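Wotero

The club met in the room with the big curved window, and Kai Pfeiffer had been a member for two weeks before he told anyone he thought the whole thing was rigged.

He didn't say it in those words. He said it to Neusa Seixas on the stairs, with his coat half on.

"It only ever does what we just did."

"That's the idea," Neusa said. "We show it, it copies."

"My little brother copies. He's also never once put a jar back where he found it."

She laughed, but she wrote it down. Neusa wrote everything down. She had a notebook from the Rirkham regional, where the Jurnisberg team had come in 16th, and on the first page she'd put a sentence from the judges: the arm appeared to be guessing. She had underlined guessing so hard that the line showed through on the next page.

The arm was called Wotero. It lived at Tsuji, the college across the river, and the club was allowed to send it recordings. That was the part Kai couldn't get past. All fall they'd been collecting demonstrations, 784 of them according to Neusa, and he had seen Wotero move on four occasions, always on her laptop, always in a clip somebody else had picked. In one of them it lifted a cup. In another it lifted the same cup. He had asked what it did between the two and was told the file was too big to send.

"So we're the students," he said, "and we're also the homework."

"Do you want a turn or not?"

He wanted a turn. He was annoyed at how much he wanted one. The grippers were lighter than he'd expected, and after a few tries he stopped thinking about his fingers. Neusa read the task aloud from the doorway in the voice she used for tasks, flat, like a train announcement. Jar off the box. Jar on the table. Jar back on the box.

"Why would anyone want that?" Kai asked.

"Nobody wants that. It's a task."

"At Rirkham they had them folding towels."

"At Rirkham they had money."

He sat forward and squared his shoes on the floorboards. It was a little after four, and the window was so bright he had to look down to rest his eyes. 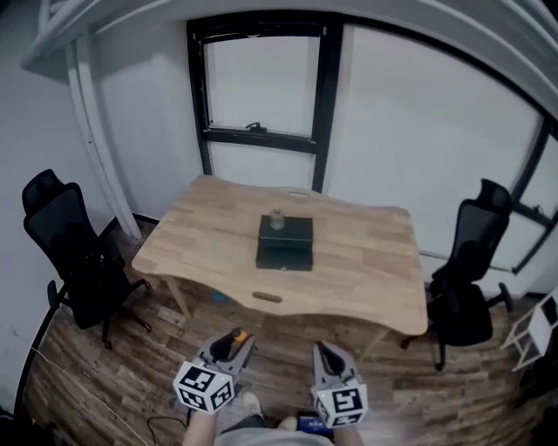

Kai, said Neusa, if you hold your breath every time, it's going to learn from somebody who's about to pass out.

"It can't tell if I'm breathing."

"Your hands can."

He let the breath go. She might have been right, and that bothered him more than if she'd been wrong, because he had come in that afternoon with a speech about how none of it mattered. A jar was a jar. Either the arm would close on it or it wouldn't, and no judge was ever going to look at how Kai Pfeiffer's wrists had behaved in a room in Jurnisberg.

"If it drops the thing at the next regional," he said, "I'm going to say I told you so."

"You can say it in the van."

"And if it doesn't drop it?"

She had the notebook open against the doorframe and was writing the next number at the top of a clean page.

"Then I'll want to see the whole clip," Kai said. "Start to finish."

"Fine. Whenever you're ready."

He reached for the jar.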